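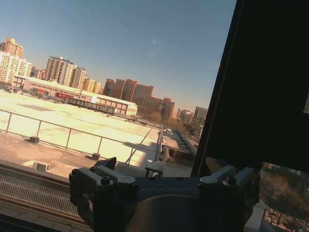

Flor Carhuamaca

Chapitre 2
Les corvées : où en est-on vraiment ?

Laver une vitre. Tout le monde sait faire. Un chiffon, un peu d'eau, on frotte, on recule d'un pas, on voit la trace au soleil, on recommence. Cinq minutes, et encore, en traînant.

Pour une machine, autre affaire. Le verre est transparent — les capteurs de profondeur passent au travers et mesurent la rue, ou le toit d'en face, ou rien du tout. Le soleil rasant sature une moitié de l'image et noircit l'autre. Et la trace, justement, n'apparaît que sous un certain angle. Il faut bouger la tête. Un poignet équipé d'une caméra peut bouger, bien sûr, mais encore faut-il qu'il sache pourquoi.

On partira de là. Pas des usines automobiles, dont le cas est réglé depuis longtemps et dont les manuels sont pleins. Les corvées, les vraies : vitres, vaisselle, linge, bacs à vider, rayons à regarnir.

2.1 Une question mal posée

« Est-ce que les robots savent faire le ménage ? » Les étudiants la posent chaque année en juillet, à l'école d'été. Réponse courte : certains gestes, oui. Le ménage, non. Entre les deux il y a tout ce chapitre.

Dans les essais menés chez Hellberg, un bras à pince devait ranger une cuisine d'appartement témoin. 273 tentatives. 128 menées au bout sans aide humaine, soit un peu moins de la moitié. Chiffre honorable, ou catastrophique, selon qu'on est ingénieur ou qu'on veut dîner. Takeshi Maruyama, qui dirigeait les essais, demandait qu'on regarde plutôt les échecs : peu de chutes d'objets, beaucoup d'arrêts. La machine ne savait plus où elle en était, alors elle attendait. Longtemps parfois.

Côté atelier, c'est mieux. L'entrepôt de Skatden, les lignes de tri de Corell : éclairage constant, bacs identiques, sol plat. On a arrangé le monde pour la machine. Chez vous personne n'a arrangé quoi que ce soit, et la lumière change toutes les heures.

2.2 Trois difficultés qui reviennent

Voir. Reflets, contre-jours, surfaces transparentes. Déja dit, on y reviendra en 2.4 avec les mesures.

Toucher. Appuyer assez pour nettoyer, pas assez pour casser. La main humaine règle ça sans y penser ; une pince rigide, il faut lui ajouter un capteur d'effort, ou de la souplesse, ou les deux.

Savoir que c'est fini. La plus négligée. Une vitre propre, c'est quoi ? Siddiqui a proposé un critère en environ 19 points de contrôle, lourd mais utilisable. La plupart des équipe s'en passent et arrêtent au bout d'un temps fixe.

Avant de continuer, prenez une corvée de chez vous et notez chaque moment où vous changez d'avis en la faisant. Gardez la liste, elle servira en 2.3.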